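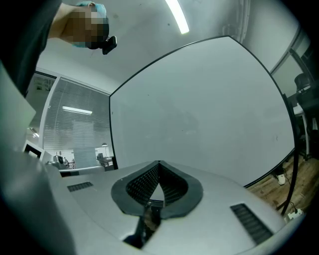
Cap on, whiteboard clear, blinds over the glass on the office side.

Unit 3: Setting up and clearing a shared work room
Moremstead course handout, revised 01/08/2025
Tutor: Aidan Brennan

What this unit covers

Last unit dealt with stores. This one is about the room itself: the table, the floor under it, the whiteboard and the partition. You will be asked to set up a room before a session and hand it back afterwards. The written task is at the end.

The whiteboard

A board on a stand is easier to live with than one screwed to the wall, but the legs stick out further than people expect. Put it where the legs are clear of the door and of the main walking route. Wipe it before the session, including the marks left by whoever had the room before you. A dry cloth will do for fresh ink. Old smudges need the spray from the Horgan cupboard, used sparingly, and the board should be left to dry before you write on it.

Blinds and glass

With a glass partition, decide early whether you want the blinds open or closed and leave them that way. Closed slats cut down on distraction from the office next door. They also collect dust, so they go on the September cleaning list. Ceiling lights reflect in the glass, and anyone facing it for long will notice. Turn the seating if you can.

Caps

Disposable caps are worn for the whole of a practical session. Hair goes fully under the band. Take a new one each time and bin it on the way out.

The table

Start with a plain surface. Work positions are marked with small labels on the tabletop and these stay put between sessions, so don't peel them off when you wipe down. Scuffs in a matt top will not come out with scrubbing and you will only make a shiny patch. Note them on the sheet and move on.

Small parts are the usual trouble. They end up at the near edge, where a sleeve catches them.

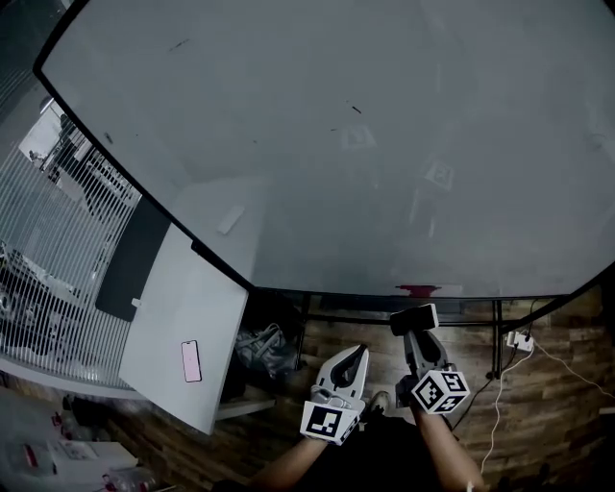

Bags can go under the table if they are pushed well back and the handles are tucked in. Power strips stay near a table leg, with the cable run along the floor by the shortest route that feet don't use. Look at the floor from standing height and then again from the chair – you will see different things. Phones are put down somewhere flat, away from the working area, and collected at the end.

Handing back

Clear the top first, then the floor, then the board. Sign the Wisteck sheet on the back of the door.

Written task

Choose a room you use regularly. Draw a floor plan showing the table, the sockets, all cables and any bags. Mark 2 changes you would make and explain each one in no more than 100 words. Hand in the plan with your unit 3 folder.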